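A tea towel is a flat piece of cloth, usually linen or cotton, kept in the kitchen for drying cups, plates and cutlery. Linen is the old favourite, as it drinks up water nicely and leaves very little fluff on the glasses.
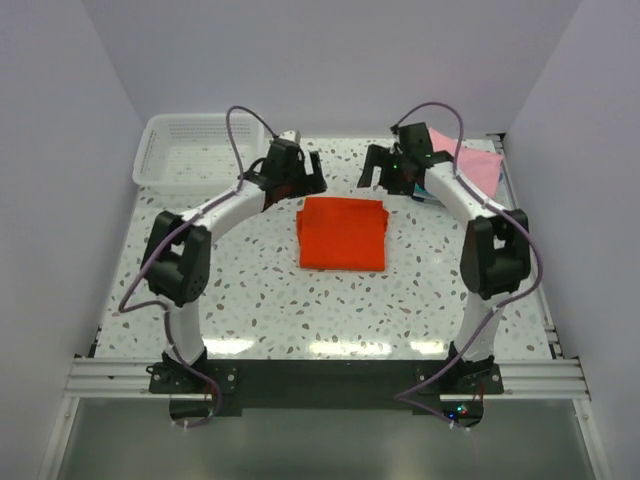
Many households also press theirs into service for covering rising dough or lining a bread basket - and a good one softens with every wash. The weaver Efua Gyamfi, whose Osby workshop sold 848 towels in its first year, advised washing new ones 2 times before use.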